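The coach left at eight, which is early for people who write about films, and by the time we reached the Girnum Studios gate half the party had been asleep since the ring road. A guard counted us off the steps, gave us each a lanyard and told us not to photograph the palace. We hadn't seen a palace. It was behind the catering tent, held up by scaffolding, and from the back it said PROPERTY OF STAGE 2 in letters a yard high.
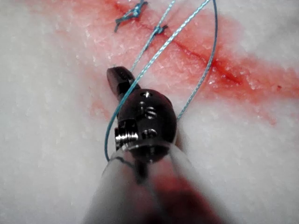
Girnum Film Society — Visits Section
2021-09-21

The occasion was a set visit to Drultum, the costume drama that has been about to start shooting for as long as I have been a member. It was announced, then recast, then put off, then announced again with a different river. Cameras finally rolled in April, and the production has now reached the point where it can stand to be looked at by outsiders, provided they keep behind the yellow tape.

Our host was Manouchehr Soltani, the production manager, a courteous man with two telephones and no apparent wish to answer either. He walked us through the market street first. There are 300 metres of it, cobbled in painted rubber so that the horses don't slip and the sound department doesn't weep. I trod on it with some pleasure. It is like walking on a very old cheese.

We were then held outside Stage 2 for a long while because they were going for a take. A red light came on, we all stopped breathing, and a lorry reversed somewhere behind us, beeping. The light went off. This happened four times. On the fifth the lorry had gone and somebody sneezed, and I am not going to say who, but she has been on the last three visits and ought to know better.

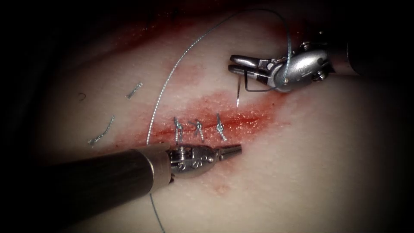
Once inside we were allowed to watch a scene in which the old governor receives a letter. He receives it on the left, then again on the left, then on the right after a discussion. The letter itself is blank. I asked the actor during the break what he was reading and he said his lines, mostly.

The wardrobe store was the best part of the day and I would have stayed there if they'd let me. It holds 2,294 costumes on numbered rails, of which 534 are for the coronation alone, and every one has a card pinned inside the collar saying who wears it and what they have already spilt on it. The head of wardrobe let us feel the weight of the coronation cloak. Two of us lifted it. The actor wears it up a flight of steps, smiling.

Lunch was in the tent with the extras, who had been soldiers in the morning and would be mourners by the afternoon, and ate like soldiers. The lentils were excellent. Several of us were asked whether we were in the next scene, and one member of our party, dressed in his usual cardigan, was taken as far as make-up.

Afterwards we were shown a few minutes of rough footage in the Mirzaei screening room, which seats rather fewer people than we had brought. The river looks handsome, and the palace, from the front, looks like a palace. There was no music yet, only someone off camera saying "and boat, and boat, and BOAT", and I shall be sorry if they take it out.

Mr Soltani would not be drawn on a release date. The distributor, Mullotix, wants it in cinemas for the holidays but has not said which holidays.

Members who left umbrellas on the coach can collect them at the next screening. There is also a single brown glove.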